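The woman behind the phone repair counter at Probert has a rule about new handsets: she won't buy one until she has opened one. It has kept her two generations behind for most of her working life, and she seems pleased about it.

"People come in with a phone that cost more than my first car and ask me whether it was a good buy," she says. "I tell them it's a lovely phone. They've already paid for it. What am I going to say?"

Her own is a Tiselell, bought used, with a chip out of one corner and a battery she swapped herself on a slow afternoon. It does calls, maps and her bank. It also takes pictures, which she describes as "pictures of the thing I pointed it at, so fine."

We met to talk about batteries, a subject on which she can go for some time. Her view is that most phones under $300 are let down by a tired cell long before anything else gives out, and that their owners blame the processor. "They say it got slow. Well, sure. The phone is protecting itself from its own battery. Put a new one in and they come back and ask if I upgraded the software."

She charges for the battery. The compliments on the software she accepts for free.

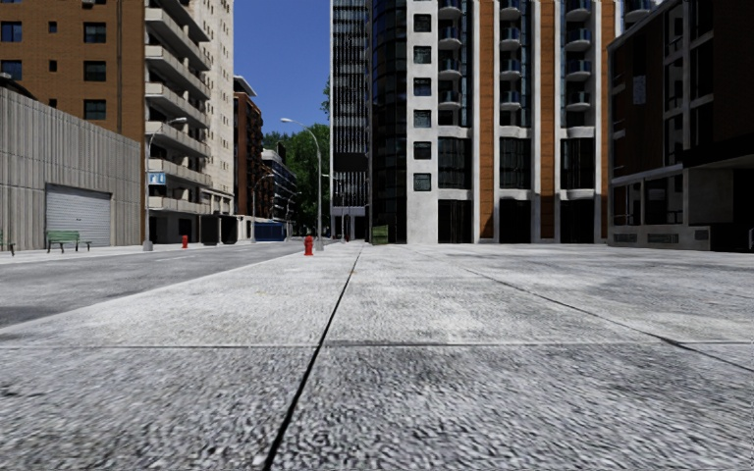

Charging habits come next. She has no patience for the customer who unplugs at 80 percent with a stopwatch, and only a little more for the one who leaves the phone under a pillow all night. "Heat is what kills them. Car dashboards in September, that's my rent."

As for which phones she likes working on, the answer comes fast. The Bakik has a back that comes off with a suction cup and some patience, and its battery sits on pull tabs that usually work. The Presier is another matter. "Sixteen screws, and they used three different heads. Somebody had a meeting about that."

Does she tell customers before they buy? Only if they ask, and they ask about the camera. She would like to see a repair score printed on the box next to the storage, in the same size type. She isn't holding her breath.

I asked how long a decent phone ought to last. "Five years," she says. "One battery, maybe a charging port, and don't drop it in a lake." She looks over at the drawer where the water-damaged ones wait for parts — it doesn't quite close anymore — and goes to answer the bell.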